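Condier hand gripper, build notes and data card

Status: working, second version of the fingers
Last change: May 2019

What it is

Condier is a pair of hand-held grippers that I build at home and in the shared workshop Plillham. A person holds one gripper in each hand and does a household task with them. Later the recordings are used to teach a small robot arm, which is called Lui and is still not finished.

The first task is folding and moving cloth on a bed. I chose cloth because it does not break when I make a mistake.

Parts

The printed parts are in the folder "body". Print the housing in white or any light color, with the grip standing upright. The fingers are in the folder "fingers" and should be printed slowly. My first fingers were made in March and they bent too much at the pivot, so please do not use the old files if you find them in a fork.

Screws for the pivots must turn freely. Tighten until the finger stops moving, then go back a quarter turn.

Recording

1. Charge both grippers and the phone.
2. Start the program Statetti on the phone and wait for the counter.
3. Close both grippers fully two times. The program finds the start of the session from this movement.
4. Do the task. Do not speak to other persons if you record sound.
5. Open both grippers and hold them open for three seconds.

If the counter stops, the session is lost and must be deleted by hand. I did not find the reason yet.

Data

There are 200 sessions in the folder "bed_cloth". Together they have 3711 grasps, which I marked by hand. 26 sessions have a problem with the time between left and right gripper. They are listed in "bad_sync.txt" and I do not recommend them for training, but they can be useful for testing.

Each session has one video file per gripper and one text file with the finger opening. The opening is a number from 0 (closed) to 1000 (open).
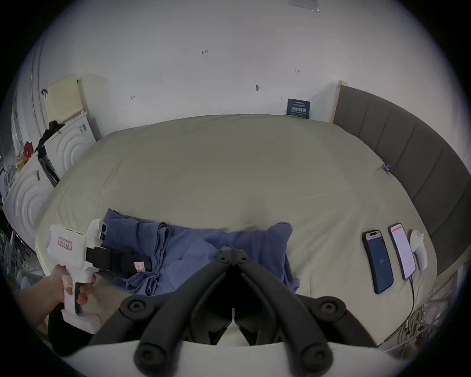 Beatriz Meireles

Working position for the cloth task, with both grippers over the bed. The left one is held by its pistol grip, and its two black fingers reach out over the blue-violet cloth. I keep the phones on the right side of the duvet, where the cloth does not reach them.

Known problems

The left gripper loses its zero after a long session. Run "zero.py" again before the next one.

Dark cloth is difficult for the marking program. The light duvet under it helps a little.

License and contact

Files for printing can be used by everyone, also for sale. The data is only for study and research. Please write an issue if something is not clear in my English, and I will correct the text.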